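01/04/2022

Woke before the alarm and lay there listening to the bins being emptied. Frost on the car again, which I thought we had finished with. Porridge, then paid the water bill and rang the dentist, who can't see me for 2 weeks. The tooth is all right if I chew on the left.

Walked to the allotment at ten to look at the onion sets. I put in 300 and the pigeons have pulled up a good many. Pushed the loose ones back in and laid netting over both rows, held down with bricks from the old path. The Jostarow seed potatoes have chitted well and could go in next week if the ground warms up. The broad beans sown in January are 5 inches high and need string.

Soup for lunch. The task board, the grey one made of three square modules with a handle at each end.
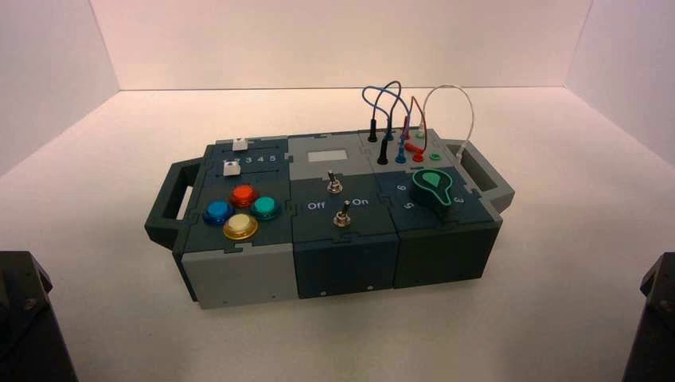
## Evening

Made a start on the seed tin. Threw out the old parsnip, which never comes up after the first year, and found 2 packets of the same lettuce. Wrote a list for the Torach order: leeks, beetroot, a late carrot, more netting. I left off the sweetcorn. Last summer it took up half a bed and we had one meal from it.

Fish and peas for tea. Rain started at seven, light, and the wind has gone round to the west, so there may be no frost tonight. The kitchen tap is dripping again and wants a new washer. Bed at ten with the library book, due back on Monday week, or it may be the Tuesday. Must check the slip.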